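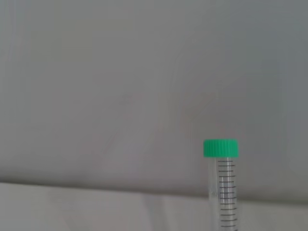 Fliton empezó vendiendo fundas y manteles por encargo, y casi sin querer acabamos en los fondos de estudio. Fondos para fotografiar producto, vaya: tazas, zapatos, cajas de galletas, lo que tenga el cliente encima de la mesa. El gris claro mate es el color que más sale, con diferencia. Sin estampado, sin letras, nada que distraiga. Y sí, a veces queda un pliegue suave en diagonal, se nota poco pero se nota, y es lo primero que miramos antes de colocar nada delante.

Quiénes somos

Un taller pequeño. Roel Van Hecke corta y cose, Dilruba Marikar lleva los pedidos, las pruebas de luz y el teléfono (por las mañanas, por favor, de 9 a 13). En campaña viene más gente a echar una mano con el empaquetado. Los dos venimos de la confección, de fotografía hemos aprendido por el camino y a base de preguntar mucho a los clientes.

Qué hacemos

Fondos lisos a medida, mates. Anchos estándar de 90 y 183 cm, otros anchos se pueden mirar, escribidnos y os decimos. También alquilamos mesa de pruebas por horas, con fondo puesto y dos luces. Traéis la cámara y el producto, el resto está.

Nuestra línea de diario se llama Plirness. La tela más pesada, la que cae mejor, es la Ukport: cuesta más y tarda más en llegar, avisados quedáis. Para las dos hacemos muestras de 50 cm, que se descuentan luego del pedido.

Cómo trabajamos

Nos mandáis medidas y una foto de lo que vais a fotografiar. Contestamos con presupuesto, normalmente el mismo dia. Los fondos salen enrollados en tubo, nunca doblados. Si al llegar tiene marcas: colgarlo una noche entera y vapor por detrás, a distancia. Plancha directa no. De verdad que no.

El gris cambia según la luz, tira a cálido en un lado y a azulado en el otro con nada que se mueva una lámpara. Pedid muestra si vais justos de color.

Con quién

Estudios, tiendas online, escuelas, algún ceramista. Con Tkachenko llevamos desde el principio, nos hacen los tubos y los cortes de cartón. El año pasado salieron 311 pedidos del taller, este vamos mas o menos igual.

Visitas

Con cita. El timbre suena flojo, insistid. En marzo cerramos unos dias por inventario y los pedidos se retrasan un poco, el correo lo seguimos mirando.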